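The Rectangle on the Game Room Table

Last updated: Sunday, July 28, 2024

If you have been in the game room at Prarketti since June, you have probably met the rectangle. It is drawn right onto the white table in thin black marker, and it has caused more conversation than the new dishwasher, the bike racks and the bake sale put together.

The rectangle is the work of Daithí Nic Aodha, who got tired of hearing arguments about whether a cube was "in" or "out" during Frota. For those who have managed to avoid it, Frota is the cube game that arrived with Kátia Aguiar's cousins, stayed after the cousins went home, and now takes up most of our Thursday evenings. The rules fit on the back of a receipt. You slide your cubes from the front of the table toward the wall. A cube inside the rectangle scores. A cube touching the line scores if you can persuade the other side that it should, and this is where the evening goes.

Before the marker there was masking tape. The tape was fine for the first week. Then the corners started to lift, a cube would catch on one and stop dead, and the player would claim they had meant to do that. Chiến Vương went so far as to develop a corner shot. When the tape came up for good, Daithí took a marker out of his shirt pocket and drew the new court freehand while the rest of us were discussing whether to buy more tape.

It was supposed to be washable marker. I will say no more about that, except that we own 18 markers and the washable ones have all been put back in the same box as the others.

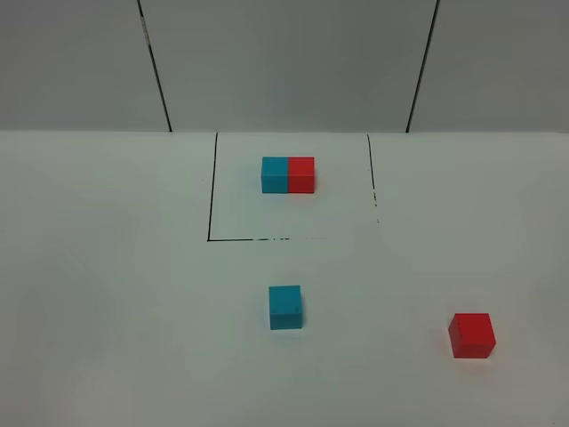 The court, with two cyan cubes and two red.

You will notice that the rectangle runs right up to the wall. This was not my idea. Lesego Dlamini feels that the wall should be in play, on the grounds that it is there. Nivaldo Prado feels that a cube that bounces off the wall has left the game and ought to have the decency to stay left. We tried it both ways on the same night and got the same winner, Lesego, so the wall is in play until someone comes up with a better argument or a better arm.

A word on the cubes. The cyan ones are cyan. They are not blue, green, or "the other red ones," and Kátia will correct you, as she has corrected me. The full set came in a cloth bag, and the bag is where they live. They do not live in the pencil tray. They do not live in the pocket of my good jacket, where I found one at my niece's graduation. Please count them back in when you finish, and if you come up short, look under the radiator before you accuse anyone.

We have also had a few requests to do something about the table itself. Wiping it down after each session is plenty. Use a damp cloth and go easy near the lines - the front and right ones are already faded and broken in places, and I don't want to be the one redrawing them, and I doubt you want to play on a court that I drew. No furniture polish, please. Somebody tried it last month to get a faster surface, and we spent the next two evenings fishing cubes off the floor. Chiến called it the best Frota of his life.

The summer ladder is up on the corkboard next to the door. There are five pairs signed up and room for more. Beginners are welcome and will be given the first slide, plus a good deal of advice they did not ask for. Games start at seven, or whenever Nivaldo has finished his soup.

Daithí has asked whether he might add a second, smaller rectangle inside the first, for bonus points. I have asked him to give me the marker. So far he has not, so if you want a say in the matter, come by on Thursday and bring a chair from the hall, as we are short again.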